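Notes on Changing the Water Supply at the Hoston Residence

8/23/21

Residents of the Hoston building have asked me to set down, in one place, what was learned during the change to softened water. I have managed the building for several years and have kept a personal record of the work on these pages. The following should be read as my own account and does not replace the notice posted in the lobby.

The town of Skamville draws its supply from limestone, and the water is hard. Readings taken at our main before the work were consistently high, and the effects were familiar to every household: scale on faucets, a film on glassware, and water heaters that needed service well before their time. The building holds 100 apartments on 2 risers, and it was decided to treat the whole supply at the point of entry. Separate units under each sink were considered and set aside on grounds of cost.

The contract was awarded to Ó Riain, whose crew completed the installation in July. The system uses two resin tanks that work in turn, so that one remains in service while the other is being rinsed. The brine tank is in the lower mechanical room and must be kept at least one third full. Access to that room is limited to building staff.

Gaspard Collet, who reviewed the plans on behalf of the owners, recommended that one untreated line be kept for the garden and the outdoor taps. This was accepted. Softened water carries added sodium and is poorly suited to the planting beds. Residents who water balcony plants may fill their cans at the tap beside the bicycle racks, which is marked with a blue tag.

The most frequent question since the change has concerned laundry. Soft water requires less detergent than hard water, and the amounts printed on a package may be more than is needed. I suggest beginning with half the usual measure and adjusting from there. Too much soap leaves clothing stiff and may leave suds in the drum at the end of a cycle. 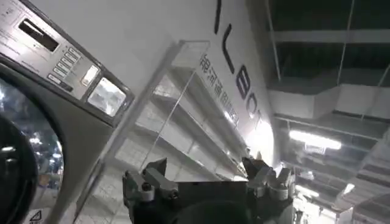
A front-loading washer, with its control panel above the door.

Dishwashers call for similar care. Several residents reported a cloudy look on drinking glasses during the first weeks. Where the cloudiness wipes away with vinegar, it is old scale and will clear. Where it does not, the glass itself has been etched, and the only remedy is to use less detergent and a cooler cycle from now on.

Some residents have described the water as feeling slippery in the shower. This is normal with softened water and does not mean that soap has failed to rinse away.

The total cost of the work included a charge of 1365 dollars for new shutoff valves, which had not been part of the first estimate. The old valves would not close fully and had to be replaced before the tanks could be connected. A reserve of 2000 dollars has been set aside for salt and for the yearly inspection. Salt is delivered by Fleltlow through the rear entrance, and the ramp should be kept clear of bicycles and strollers on delivery mornings.

Questions about an individual apartment, including low pressure at a single faucet, should be sent to the building office in writing. Please clean the faucet screen first, as loosened scale tends to collect there.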